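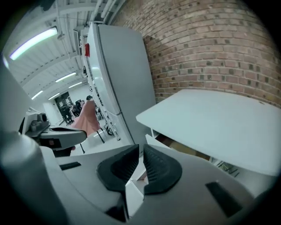

Handheld grippers: what's in your house rules?

Dascombe Automation Board > Good practice > Collection and teleop

padwear_pete
We've been asked to write down our rules for the handheld grippers before the audit on February 19, 2021. Up to now the rules have lived in my head, where they were safe but hard to search. Draft so far, for two-handed work with cloth:

1. Both grippers closed and opened fully before the first take.
2. Pads wiped, ribs checked for lint.
3. Floor clear between the operator and the table. Cables coiled.
4. No one walks through the working area during a take.
5. Any take where the cloth touches the floor is marked, not deleted.
6. Change pads every 1,000 takes.

Fire away. I know you will.

lestier_lou
Number 6 is nonsense, sorry. We ran one pair at Lestier to 2,308 takes on tea towels and they were fine. Another pair was bald after a fortnight of cardboard. Write it by wear. If you can't feel the ribs with a thumbnail, they go in the bin.

padwear_pete
"Feel it with your thumbnail" is a lovely rule until the auditor asks whose thumbnail.

lestier_lou
Mine. I'll lend it out at a day rate.

Asif Abbasi
I've sat through a few of these audits, so a duller view. Auditors don't mind which limit you choose. They mind that you have one and that the log shows you kept to it. Put both in: a maximum count, and a visual check that can bring the change forward. Then log the change with the pad pair, the count and initials. We have a sheet for it with 13 columns, of which four have ever been filled in by anyone.

On number 3, "cables coiled" isn't enough. A coil on the floor is still on the floor. You can see one at the foot of the rack by the fridge in the picture up top, and I'd write that up as an observation. Hooks cost next to nothing.

padwear_pete
It's against the rack! It isn't in anyone's way.

Asif Abbasi
Everything that has ever tripped me up wasn't in anyone's way.

cimum_rig2
Agree with Asif about hooks, disagree about the sheet. Any form longer than a till receipt gets filled in at the end of the day from memory, and then you've got a very tidy record of what somebody reckons happened. At Cimum we log three things: pad pair, operator, anything odd. "Anything odd" is where all the useful stuff ends up.

Can I also have a go at number 4? In a shared room "no one walks through" gets broken by lunchtime. Ours says no one within arm's reach of either gripper, and people further back are noted if they're likely to be in view. You've got somebody's head back there past the pink cloth as it is. Do your people know they may be recorded? Is there a sign on the door?

padwear_pete
There is a sign. It's behind the door when the door is open, and the door is always open.

cimum_rig2
Then you have a sign in the way I have a gym membership.

damico_j
I'd add something about how the cloth is held. At D'Amico we had 19 takes thrown out last July as one operator was pinching right at the tips and another was burying the fabric deep between the pads. Both perfectly good ways to hold a cloth, hopeless mixed up in one batch. Now the task card says which, with a drawing. The drawing is terrible but it did the trick.

lestier_lou
Strongly against. If you tell everyone exactly how to pinch, you've collected one person's habits performed by six people. I want the variety. That's what we're paying them for.

damico_j
Variety on purpose is fine. Put it on the card: tips for this batch, deep for the next. What we had was variety by accident and no record of who did what.

lestier_lou
Fine, I can live with that. I'll still be rude about the drawing.

Asif Abbasi
Number 5 is the best line on the list, by the way. Keep it exactly as it is. The number of places that quietly delete the clumsy takes and then wonder why everything looks so graceful on paper - well.

padwear_pete
Right, version two:

1. Both grippers closed and opened fully before the first take.
2. Pads wiped, ribs checked. Change at 1,000 takes or when the ribs are worn, whichever is sooner. Log it.
3. Floor clear. Cables on hooks, off the floor.
4. No one within arm's reach of either gripper. People in the background noted. Sign on the wall BESIDE the door.
5. Takes where the cloth touches the floor are marked, not deleted.
6. Grip type on the task card.

Log has five columns. That's my final offer.

cimum_rig2
Three.

Asif Abbasi
Five is all right. Who checks the log, and how often?

padwear_pete
I'm off to buy hooks.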